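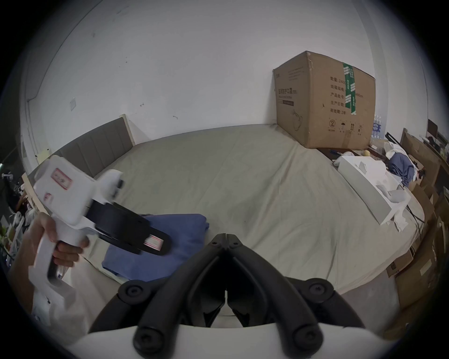 Folded blue cloth on the bed, white gripper held above it.

September, 17:35. Notes on the fan wiki for the TV series Kanar, kept by me with Oda Hellström.

Season 2 pages first. The title of the opening episode leaked from a cast member's post this morning, then the post was taken down. I've left the episode list at "Untitled" until the broadcaster puts it out. Malte Brandes wants it in now with a note. We'll talk tomorrow.

Ran the link checker over the recaps. 200 pages checked, 70 with dead links, mostly old interviews on Todasport, which moved its television section and didn't redirect anything. Replaced the ones for the pilot by hand. The rest can wait.

The Veston page is a mess. Two editors have written up his death in the finale as certain. On screen he goes off the bridge and the episode cuts. Changed status to "unknown" and locked the page for 5 days.

Gu still has two spellings in the subtitles. Going with the one in the end credits. Oda to fix the redirects.

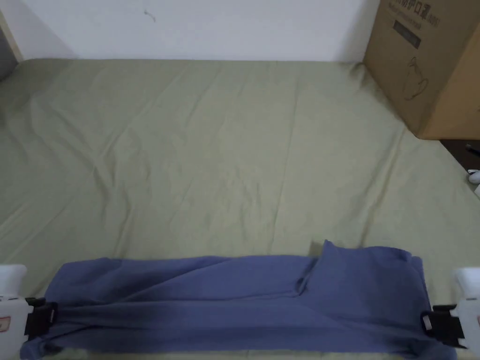
Do we count the webisodes as part of season 1?
They get their own list, linked from the season 1 page, and they keep their own numbering.

Left to do: cast table for season 2 (only the returning names so far), writer credits for episodes 4 and 6, and the timeline, where the flashback in episode 3 is still a year out. Malte has the recording and will check the date on the newspaper.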